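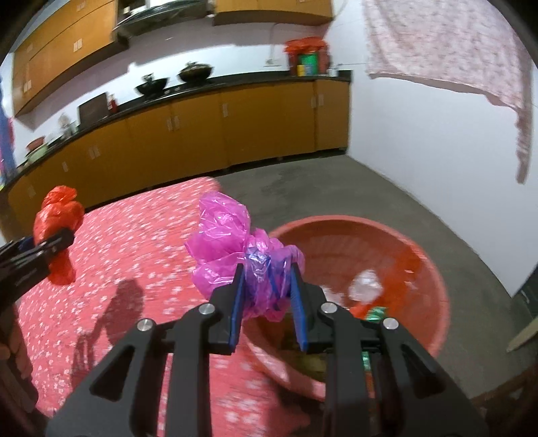 The Cluditz Shared Workshop entered the month of May with one unfinished project on its register, designated Ema in all correspondence. The register described Ema as a sorting aid, hand-operated in its first form, to be made self-acting when funds allowed. By order of the Workshop, trials were to be conducted under household conditions, and so the work had moved to a kitchen with a concrete floor and a patterned red cloth. The magenta bag was entered in the log as Article 1. It was held between the blue pads, and the log recorded the grip as "satisfactory, pending review."

The review was the duty of the member responsible for records, who had held that post for eleven winters and had never before been asked to form an opinion of a bag. The form supplied by the Gumel Tool Library offered three boxes: Held, Dropped, and Other. The member read the guidance notes twice. Other was reserved for fire.

A difficulty arose over the force setting. The Stoyanova drive unit, intended for the second form of the machine, accepted any whole number up to 2,000. At 100, according to the bench tests, it would not hold paper. At 400 it held paper and would not let go of it. The member responsible for mechanics proposed a setting between the two. The member responsible for records asked which one, and was informed that the matter was under consideration.

It remained under consideration through most of the month. Letters were exchanged across the width of one table. The mechanics member wrote that a hand knew when to stop, and that the purpose of the present trials was to learn how it knew. The records member replied that the form had no box for this.

On the last evening before the drive unit was to be fitted, the records member remained in the workshop to close the log. The hand-operated tool lay on the bench. There was a paper envelope in the tray, addressed to the Workshop and already opened. The member took up the tool, closed the pads on the envelope, and lifted it. The paper bent slightly. The member eased the grip until the paper was nearly flat again, and stood for some time in that position.

The log for that evening contained 3,628 in the column for total cycles, which agreed with the counter. In the column for force, where a whole number was required, the member had written "less than I expected." The entry was initialed and the lamp was put out.

In the morning the mechanics member read the page, took the drive unit out of its carton, and asked to be shown.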